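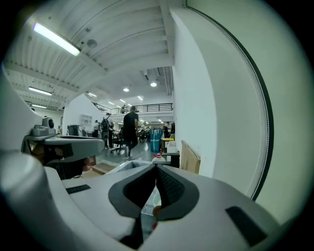
Veronica Rusu wanted to know whether the Cilon could go on a bathroom floor over old tile, and whether the pile would go flat by the door. Yes to the first, if the tile is sound and you use the gripper underlay. The second depends on how you clean it, and the care section further down covers that.

Cilon Flatweave Runner

The Cilon is a wool runner woven on a cotton warp. We sell it for halls, landings, galley kitchens and other narrow spaces where people walk the same line every day. It has been in the Lullstead range longer than any other floor covering we make, and the construction has changed only once, when we moved to a heavier warp to stop the long edges from curling.

It is a flat weave with a short raised rib, so there is a little pile but no loops. Pets can't hook a claw into it easily. Doors with a normal gap at the bottom will clear it, but check any door that already drags on a mat.

Sizes

Width is 26 inches in all cases. Lengths are 4 feet, 8 feet, 11 feet and 14 feet. We can cut to any length between those on request, and a cut runner has its end bound by hand in the same yarn as the side binding. Cut runners can't be returned unless there is a fault in the weaving.

Wool moves. A runner can be up to an inch longer or shorter than stated, and it may relax slightly in the first weeks on the floor. If you are fitting one between two fixed points, such as a step and a threshold, order the next size down or ask us to measure the actual piece before it ships.

Colors

Ash, Rust, Ink, Barley and Tabrizi Red. The last is named for the deep madder shade and is dyed in smaller batches than the others. If you need two pieces to sit end to end, order them together so they come from the same batch. Batch numbers are on the label sewn to the underside, and we keep a cutting from each one for two years.

Ink shows lint. Barley shows mud. Ash hides most things and is what we suggest for a back door.

Underlay

The runner has no backing of its own. On carpet it will creep, and on wood, tile or stone it will slide without an underlay. We supply two kinds.

The felt underlay is thick and soft underfoot. It suits bedrooms and landings with a carpet beneath. The gripper underlay is a thin open mesh that holds the runner to a hard floor by friction, with no adhesive. Both come cut an inch short of the runner on every side so the edges lie down properly.

Do not use the gripper underlay on a floor that has been varnished or oiled in the last month. The finish needs time to harden, and the mesh can leave a pattern in it. Lift the runner and underlay every few months and sweep beneath them. Grit caught in the mesh will scratch wood.

For stairs, neither underlay is enough. The runner has to be fixed with rods or tacked by a fitter. We don't sell rods.

Care

Vacuum along the length with the brush bar turned off. A spinning bar pulls at the rib and is the usual cause of the flattened, fuzzy patch people notice inside a doorway. Turn the runner end for end twice a year to even out the wear.

New wool sheds. Expect some fluff for the first month or two. If you find a loose end standing up, trim it level with scissors and never pull it.

Blot spills with a white cloth and cold water, working from the outside of the mark inward. Do not use bleach, carpet powder or a steam cleaner. Do not put the runner in a washing machine in any size. For a full clean, use a company that handles wool rugs and tell them the warp is cotton, as it dries more slowly than the face.

In a bathroom, hang the runner over a rail if it gets soaked. It will cope with damp feet. It won't cope with lying on a wet floor overnight.

Samples and orders

Samples are six inches square and cost nothing. You can have up to three at once. Shirin Bakhtiari looks after samples and cut lengths, and Ladan Ghorbani handles returns and repairs. Both work from the Sirkancombe workshop, where the runners are bound and packed.

Stock sizes ship within a week. Cut lengths take three weeks, longer in March when the binding room is busy with spring orders. Runners are sent rolled, never folded. Unroll yours face up and leave it flat for a day before putting the underlay beneath it. If the ends lift, roll them gently the opposite way for an hour.

Repairs to binding are free for the first two years. After that we charge by the foot, and you pay postage one way.

Last updated: 21st December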